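손목 카메라로 카드 정리 작업 데이터 모으기: 처음 해 보시는 분들을 위한 안내

지난 글에 카드처럼 얇은 물건은 어떻게 가르치느냐는 질문을 많이 남겨 주셔서, 이번에는 저희가 Dawber 과제에서 쓰는 순서를 그대로 풀어 보려고 합니다. 조금 길어질 것 같으니 따뜻한 차라도 한 잔 옆에 두고 천천히 읽어 주세요.

준비물부터 말씀드릴게요. 집게형 그리퍼가 달린 로봇팔, 손목에 붙일 작은 카메라, 원격 조종 장치, 그리고 카드와 카드 지갑이면 됩니다. 카드는 되도록 여러 종류를 섞어 주세요. 무늬 없는 카드로만 시연을 모았던 2월에는 정책이 금색 카드 앞에서 한참을 망설이더라고요(보는 저희가 더 조마조마했습니다).

1단계. 카메라 고정
두 손가락 끝이 화면 아래쪽에 늘 보이도록 각도를 맞춥니다. 손가락과 물건의 상대 위치가 영상 안에 함께 담겨야 나중에 학습이 훨씬 수월해져요. 각도가 정해지면 나사를 꽉 조이고, 기준 사진을 한 장 저장해 두셨다가 매번 시작할 때 겹쳐 보세요.

2단계. 물건 배치
책상은 굳이 깨끗한 새것이 아니어도 괜찮습니다. 긁힌 자국이나 얼룩이 있는 상판에서 모은 데이터가 다른 장소로 옮겼을 때 오히려 잘 버텨 주었어요. 카드 지갑은 펼쳐 두고, 낱장 카드는 겹치기도 하고 비스듬히 놓기도 하면서 시연마다 조금씩 바꿔 줍니다.
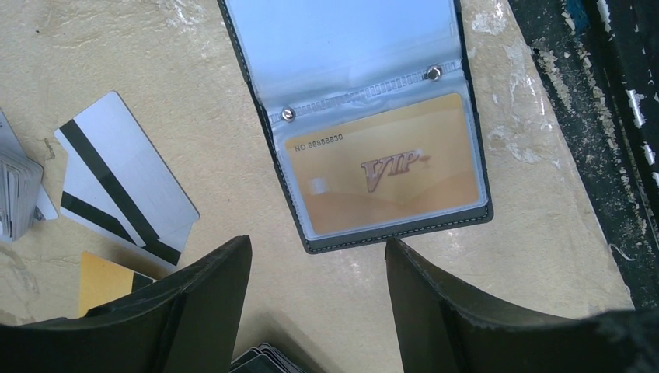
비닐 속지는 생각보다 까다로운 상대입니다. 조명이 비치면 카드 표면의 글자나 가장자리가 하얗게 날아가 버리거든요. 저희는 조명을 옆으로 돌린 조건과 그대로 둔 조건을 반반씩 섞어서 모읍니다. 반사를 완전히 없앤 데이터만 쓰면 창가 자리에서 바로 탈이 나니, 조금 번쩍이는 영상도 아까워하지 말고 남겨 두세요.

3단계. 시연 녹화
한 번의 시연은 60초를 넘기지 않게 합니다. 카드 한 장을 집어 속지 입구에 맞추고, 밀어 넣고, 손가락을 떼는 데까지가 한 묶음이에요. 입구에 맞출 때는 서두르지 마시고 2초쯤 멈췄다가 들어가 주세요. 그 짧은 멈춤이 있어야 나중에 Brormont로 구간을 나눌 때 경계가 또렷하게 잡힙니다.

4단계. 정리와 학습
녹화가 끝나면 Mimport로 불러와 카메라 영상과 관절값의 시간을 맞춥니다. 저희는 시연 900개를 모은 다음, 카드를 놓친 시연도 지우지 않고 표시만 따로 달아 두었어요. 다시 집는 동작이 그 안에 꽤 들어 있어서 버리기가 아깝더라고요. 이렇게 학습한 정책은 처음 보는 카드 지갑에서 성공률 58퍼센트가 나왔습니다. 아직 자랑할 숫자는 아니지만, 첫 시도 때를 떠올리면 저희끼리는 박수를 칠 만했지요.

실패는 대부분 맨 위 카드만 집어야 할 때 아래 카드까지 딸려 오는 경우였습니다. 같은 문제를 겪고 계시다면 그리퍼 힘부터 줄이지 마시고, 겹친 카드로 시작하는 시연의 비중을 먼저 늘려 보세요. Fundine 손가락 패드로 바꿔 끼운 결과는 아직 정리하는 중이라, 표가 완성되면 이 글 아래에 덧붙여 두겠습니다.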